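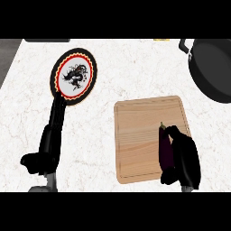
Support > Two-Arm Cell > Bakos Kitchen Cell FAQ

Print this page | E-mail this page

Bakos Kitchen Cell: Frequently Asked Questions

Answers to what people ask the Branwood support desk, kept by Despina Văduva, with corrections from Domnica Coman, who has rebuilt more wrists than the rest of us and would like to rebuild fewer. Everything applies to the simulated cell as well as the real one, except the parts about wiping.

Which arm do I set up first?

The left one. The right arm takes its zero position from the left, so if you do them in the other order you will get to do the right arm again.

The gripper holds an eggplant but drops plates. Is it broken?

Probably not. An eggplant has some give and forgives a lazy grip. A plate held upright by its rim forgives nothing. Check the finger alignment first: both pads should meet flat along their whole length when closed on a sheet of paper. If the paper pulls out from one side, loosen the finger screws, close the gripper, and tighten them again while it is closed. Then try the plate. Use one you don't like.

How hard should the grip be?

Start at force level 3 for plates and level 2 for produce. There are higher levels. They are for the sort of person who also overtightens jar lids, and the eggplant will show you why.

Does the pattern on a plate matter?

To the gripper, no. To the camera, sometimes. Busy plates with a dark rim can throw off the edge finder, which may decide that the border in the middle is the real rim and reach for that. Run the plate teach routine again for each design. A plain white plate on a white marble counter is worse, and we suggest you don't.

My cutting board keeps ending up in a slightly different place. Do I have to square it up?

No. A board set at a slight angle is fine as long as the whole groove is visible when you press Locate. Vegetables may hang over the edge of the board. So may the gripper, but leave the fingers enough clearance that they don't scrape the counter on the way down. If you hear a squeak, that was the counter.

Can I leave a frying pan on the counter?

Yes, if you have added it to the obstacle list. The cell will otherwise plan a path straight through it with great confidence. Record the handle as well as the pan. People remember the pan.

How often do the finger pads need changing?

Every 79 hours of running time in the real cell. The counter is on the Maintenance screen and does not reset itself. The Sutcombe site went a whole winter on one set by pressing Reset whenever the warning came up, and we have kept the pads in a drawer to show visitors.

What do I clean the fingers with?

Warm water, a drop of dish soap and a soft cloth, with the power off. No scouring pads and no oven cleaner. Dry the joint where the gripper meets the gray wrist before you switch on again.

The two arms have stopped and neither will move. What now?

Each is waiting for the other, like two polite people at a door. Press Hold, jog the right arm back 5 centimeters, and press Resume. If it happens more than once in a shift, the handover zones overlap and you need to redraw them under Setup > Zones.

The simulated cell works perfectly and the real one doesn't. Why?

The simulator has never had a loose screw. Compare the wrist offsets on both, and copy them from the real cell to the simulated one - never the other way. Someone in Kirkemville did it the other way, and Domnica had to drive there.

Can I take the wrist apart myself?

You can take the fingers off. Past that there are springs, and they leave quickly. Send the wrist to Branwood in its original box, with a note saying what it was doing when it quit. "Nothing" is the note we usually get.

Print this page | E-mail this page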